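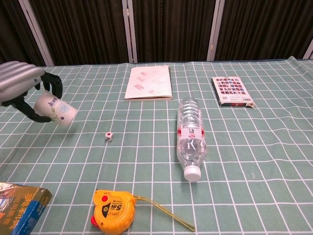
BERNAU, May 1, 2020 — Forow, the housewares brand of Bevport, has begun selling a gridded table cover for shared craft and game tables. The cover is meant for rooms where one table has to serve for drawing in the morning and board games after lunch. It comes in green with a regular pattern of thin white lines, and small things such as a white die are easy to find against it. The cover folds up for storage and can be trimmed with household scissors.

"People kept telling us they wanted something plainer than a printed tablecloth," said Orsolya Bognár, product manager at Forow. "The lines help when you are laying out cards or cutting paper, and you can ignore them the rest of the time."

Forow tested the cover for 36 days at the Szabó community room, where visitors used it for games, homework and snacks. Gergely Dudás, who runs the room's afternoon program, said the tables were cleared faster at the end of the day. 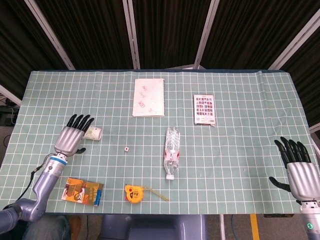 "We ask everyone to take their own cups and bottles with them, and most do," Dudás said. "Notebooks and cards go back on the shelf. Then we wipe the cover down and leave it on for the next group."

The cover is sold in 3 sizes. A first run of 2499 pieces is in stock at the Bevport warehouse, and orders from schools and clubs will be filled first. Home customers can order from the middle of May. Replacement covers can be bought one at a time.

Press contact: Enikő Pap, Bevport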